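4. Setting up your Datis swim tracker for the sea

If you've only ever used your Datis in a pool, please don't skip this bit! The sea settings live in a separate menu and I forgot about them myself the first summer, so I swam all the way along the front at Kedbridge and came home with a map that put me in the car park.

4.1 Before you leave the house

1. Charge the tracker until the light goes green. A half charge will do for a pool session but the cold eats the battery.
2. Hold the side button and pick Mode, then Open Water.
3. Set your alert distance. Mine is 200 metres, so it buzzes each time I've done that much and I don't have to keep stopping to look.
4. Scroll down to Tide Reminder and turn it on. You have to do this again after every update (I know, I know). 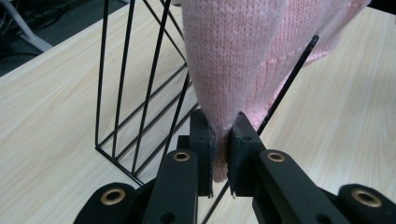 Page 17

Note: if your screen says 221 when you turn on Open Water, your maps are out of date. Plug the tracker into the computer, open the Cantero software and let it fetch the new ones. Go and make a cup of tea, it's slow.

4.2 Fitting the strap

1. Thread the long end of the strap through the buckle from underneath.
2. Put it on your wrist over bare skin, or over the cuff if you wear a wetsuit. Don't tuck it half under the cuff, it'll creep.
3. Pull it snug, then go one hole tighter than you would on land. Your wrist shrinks a bit in cold water.
4. Clip the safety loop to the tow float belt if you've got the Aletti belt. Other belts work, but the clip is fiddly on the thick ones.
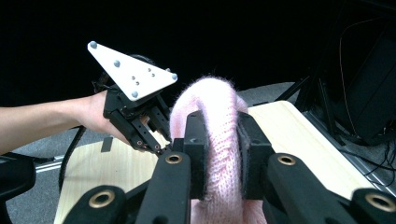
The tracker needs a clear view of the sky to find you, so do the first fix standing on the beach and not in the changing hut. Stand still, hold your arm out with the screen up and wait for the two short buzzes. Sleeves get in the way at this point, so push them right up and have your forearm bare like the one in the photo, which makes it much easier to see whether the strap has twisted round as well. If you still get no buzz, walk away from the sea wall and try again.

Caution: the tracker is not a rescue device. It won't call anyone for you. Swim with somebody, tell a person on shore when you expect to be out, and if you see someone in trouble ring for the coastguard before you think about going in.

4.3 After your swim

1. Press Stop as soon as you're out. If you forget, it'll log your walk to the café as the slowest length ever swum.
2. Rinse the tracker in tap water and dry the charging pins.
3. Leave it switched on until it has finished saving.

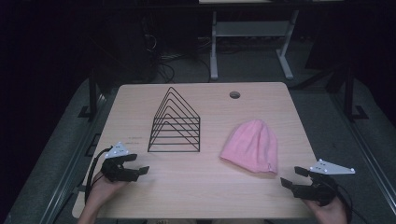 Saving takes longer after a long swim, so use the time to get yourself warm, which matters far more than the numbers do. Dry off, top half first, and get your layers on quickly. A knitted beanie like the pink one on the table is just the thing, and I'd put it on before you even start fighting with your socks! Then have something hot to drink and check the screen for the tick.

Note: no tick after 2 tries? Go to Section 7, Lost Swims.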